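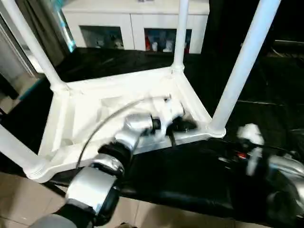 Nilberg Two-Arm Household Set

README, last touched 9/28/18

What you are getting

Nilberg is a collection of two-arm demonstrations, recorded by people steering a robot through small jobs in an ordinary furnished room. There are 639 episodes. We aimed for 600, which makes this the only target the project ever overshot. Each episode holds the video from the head camera, the joint positions of both arms, the opening of both grippers, and a short line of text saying what the operator was supposed to be doing. What the operator did is in the video. The two agree more often than you might fear.

The set was made to train policies that copy a human operator. It may be good for other things. We haven't tried many of them.

How it is laid out

One folder per episode, numbered in the order of recording. The numbers have holes. The holes are episodes we threw away before we had a rule for throwing episodes away, and renumbering would have broken every script Stijn had written up to then.

Inside each folder:

head - video frames, in order
arms - joint positions, left arm first, then right
grip - gripper opening, 0 is closed, 1 is open
task - one line of plain text
notes - whatever the operator felt like typing, often nothing

Left and right are the robot's left and right. Please read that sentence again before opening a bug report.

The head camera

The view is from the top of the robot, looking forward and down at its own hands. The arms cover a fair share of what they are working on, and some of the time they cover all of it. We left this alone. A policy that only works when its own elbows are out of the way will have a short career.

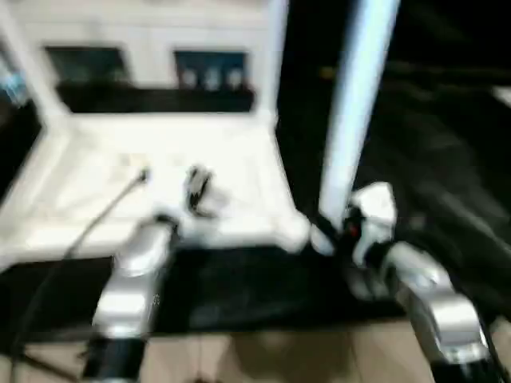 Both grippers at the white platform, with the small items on it. The blur is in the raw data too.

Expect a lot of frames like that one. When things move, the picture smears, and we recorded in room light at the shutter speed the camera picked for itself. Early on we ran a sharpness filter over everything. It cheerfully removed the parts where something was happening and kept long, crisp stretches of robots waiting. The filter is still in the tools folder, switched off, as a warning.

Shiny and white surfaces also blow out. If your method depends on finding clean edges on white plastic, you have our sympathy.

Tasks

There are 13 task lines. They cover reaching to furniture, holding one part with one arm while the other moves, picking up small things, putting them down again, and a few jobs that chain these together. Wording was fixed after the first week of recording. Anything older was rewritten by Riet Verbruggen to match, and the original wording lives in notes, where "do the leg thing again" can be enjoyed in context.

The tasks are not balanced. Operators were free to pick from the list, and operators have favorites. Putting small things down is well covered. If you sample evenly by episode you will train a very confident putter-down. Sample by task line instead; the loader has a switch for it called by_task, and it is off by default for reasons lost to history.

Labels

Every episode is marked good, messy or failed.

Good means the job in the task line got done. Messy means it got done, with a detour: a dropped item, a second grasp, a gripper leaning on something for longer than dignity allows. Failed means what it says. We kept the failed ones in their own split because people asked for them, and then nobody could agree on what to do with them.

Stijn Leemans labeled the first pass and Riet labeled the second without seeing the first. Where they disagreed, the episode went to messy. If you think a messy episode looks perfectly good, you are siding with one of them, and they would both like to know which.

Known problems

- Gripper opening drifts a little over long episodes. Treat 0 as "closed or very nearly."
- Arm readings and video come from 2 clocks. We line them up at the start of each episode and hope. The offset we measured is stored per folder; older folders have none.
- Cables hang in view of the camera and move with the arms. One of our early policies got quite attached to a cable. Masking them helped.
- The room is one room. Doors, cabinets and flooring repeat across episodes. Please don't report that your model generalizes until you've shown it a different floor.
- Pauses at the start and end are uncut. The Vadico loader trims them; the plain loader doesn't.

Splits

Train, check and failed. Episodes recorded in the same sitting stay together in the same split. The first release didn't do this, and the scores were wonderful.

If you add to it

Use the same folder layout, use one of the existing task lines if you possibly can, and fill in notes when something odd occurs. "Weird" is not a note. Send new folders to Riet, and send complaints about the clocks to Stijn, who has heard them.

Related: the Dewulf set uses the same arm format but a different camera mount, so share the arm readings freely and the video with care. Lanov conversion scripts are in tools/old and run if you ask politely.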